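Keeping a two-arm cell running: speaker notes
Taren workshop, May 29, 2018

Opening
Say who I am and that I look after the Turkano cell. This talk is about upkeep. Questions on the training side can wait for the Ridus session after lunch.

The cell
Two arms, one table, extrusion rails around the perimeter. The job is packing fruit into a basket, and every fault I will mention came up on that job.
Point out the cable on the left arm. It hangs in a loop near the gripper, and that loop is the first thing I check each morning.

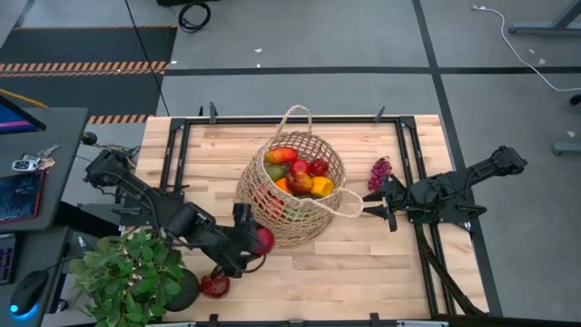
Fruit packing on the butcher-block top, left gripper holding an apple.

Cables
Run each arm through its full reach by hand, power off. Watch the slack at every joint. If a cable goes tight before the joint stops, re-tie it. We lost 9 days in March to one chafed lead on the right arm – tell the story briefly, it usually gets a laugh.
Floor cables: walk them before start-up.

Grippers
Fingers come off every 4000 cycles. Wipe the faces, check the screws, refit, then re-zero. Mention the Hou gauge we use for checking that the jaws close parallel. Pass it round.
The basket is the hard part. Its handles are soft and stick out where you don't want them, and the weave is open enough to catch a fingertip. Centre the jaws on the body before closing. If the wrist view shows one finger well ahead of the other, back out and redo the zero.
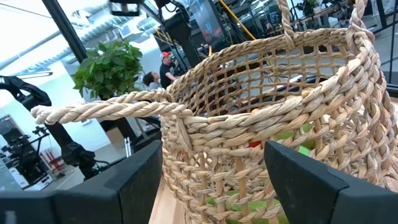

Records
One log book per cell. Ours has 103 entries, and 91 of them are cables or fingers. Read two or three out if there is time.
Write down the joint number as well as the arm. I didn't for the first month and had to guess later.

Spares
Fingers in pairs, one full cable set per arm, spare table clamps. Leave the parts list up during questions.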